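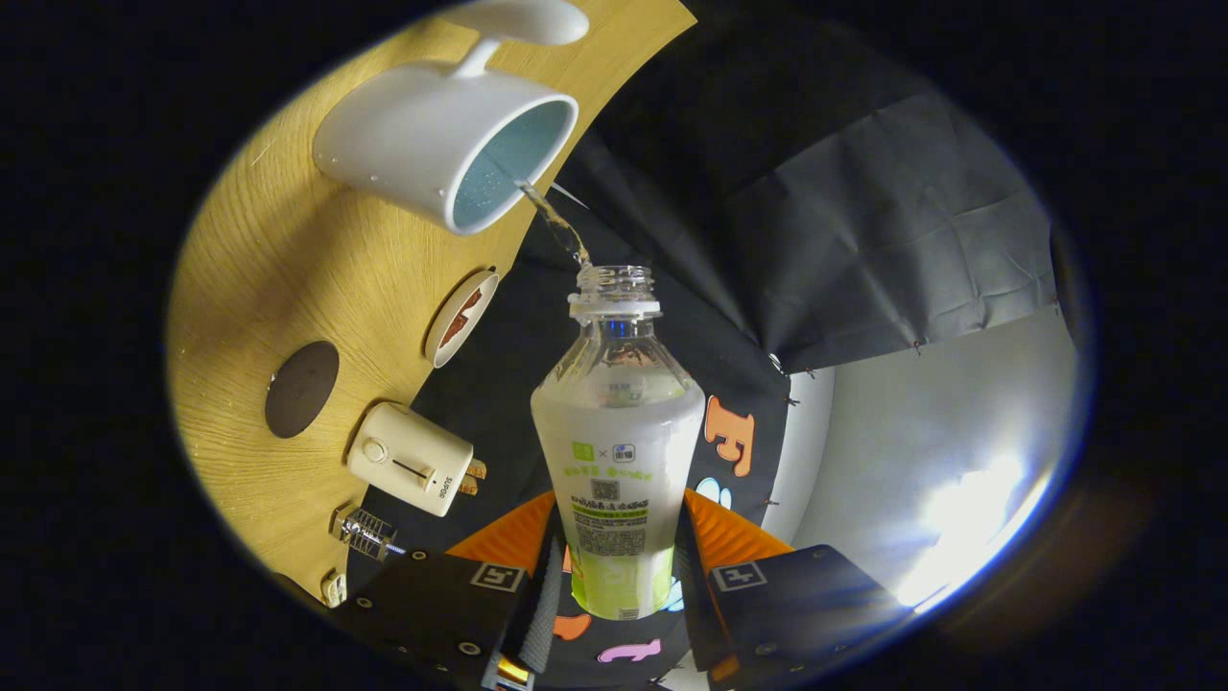
Sudeo has put out version two of Brodix, its open planning and control software for gripper arms, and the big news is that it now handles pouring! Liquids were the most requested feature by a long way, and it's easy to see why: a thin stream from the rim of a mug into the open neck of a plastic bottle leaves very little room for error. The new planner treats the stream as something to be aimed, working out where it will land and correcting the tilt as the flow changes.

The perception side has had just as much love. Clear water and see-through bottles have always been hard for depth cameras, so the team built a new tracker that looks for the small moving highlights in the stream and combines them with the known position of the fingers. It was trained on 1256 recorded pours and tested on 186 more, using containers the software had never met before.

"I watched the first good run and shouted loud enough for the whole floor to hear," said Syahrul Ong, who leads the control work at Sudeo. "We'd been chasing a wobble in the tilt loop since April, and the fix was a few lines long."

The tracker runs at 200 updates a second on an ordinary desktop machine. There's also a replay tool, written with Cartwright, which lets you step back through a run and see what the planner expected at each moment (great fun, even if you have no arm to hand).

Brodix 2 is free to download now. Support for thicker liquids such as syrup is next on the list.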